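About Sallitden Sky Watch

Print this page | E-mail this page

Sallitden Sky Watch is a small school of sky observing. We teach people to find, understand and record what can be seen in the night sky without expensive equipment: the aurora, meteor showers, noctilucent clouds, halos round the moon and the brighter planets. Our teaching room and library are in Sallitden, and our observing field is at Havent, where the northern horizon is low and there are very few lights.

How we began

The school was started by Mehrangiz Ghorbani, who had taught physics to teenagers and wanted to teach it to adults as well. Her first course was four evenings on the aurora. Most of the people who came had seen photographs of it and wanted to know whether the colours were real, how far north they would have to travel and what time of night they should be outside. Those questions still make up most of our first evening.

We now run courses from September to April and a shorter programme in June and July, when it does not get dark enough for much except noctilucent cloud. Around 900 people have taken a course with us.

What we teach

The basic course has nine sessions. It covers the solar wind, the Earth's magnetic field, why oxygen gives green and red light and nitrogen gives blue and purple, and how to read the public forecasts. Two of the sessions are held outdoors if the weather allows. If it doesn't, we move them to another week and let everyone know by four in the afternoon.

There is also a course on recording. Students learn to estimate the height of an arc above the horizon with an outstretched hand, to write down times properly and to describe colour in words other people can use.
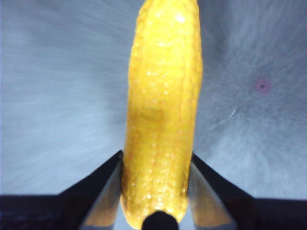

Colour is the part that students find hardest. The eye does not work well in low light, and a display that a camera shows as strong green may look grey to someone standing in the same field. We ask people to write down what they saw before they look at anyone's pictures. We also practise indoors with ordinary objects under dimmed lamps. A bright yellow surface with orange-brown ridges is useful for this, as students can note at what point the yellow goes and whether the ridges can still be told apart. The results are compared at the end of the evening and kept with the course notes.

Our records

Our logbook holds 3,553 observations, the majority made from Havent. Each entry gives the time, direction, cloud cover and a short description. Nights when nothing was seen are entered too. The logbook can be read in the library, and we will send copies of particular months on request.

The library has 700 books, maps and bound journals. The Antal collection, given to us by a family of that name, includes a good run of older books on halos and twilight colours. Books may be borrowed by anyone who has taken a course.

Evenings at Sallitden

Indoor sessions start at seven and finish at half past nine, with a break in the middle. The room is on the ground floor and has step-free access from the car park. Outdoor sessions meet at the field gate. Please bring a red torch, and dress for standing still.
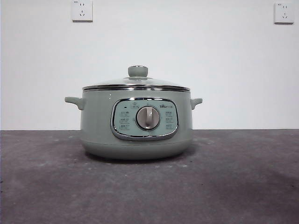

Working with others

Our star charts are printed by Nidetti, who also produce the pocket horizon guide used on the recording course. We give talks to schools and clubs within an hour's drive. A talk lasts fifty minutes and needs a room that can be darkened. We do not run trips abroad, though the library keeps notes from students who have travelled north.

To ask about course dates, talks or the logbook, please write to the school office.

Contact us | Copyright Sallitden Sky Watch | Back to top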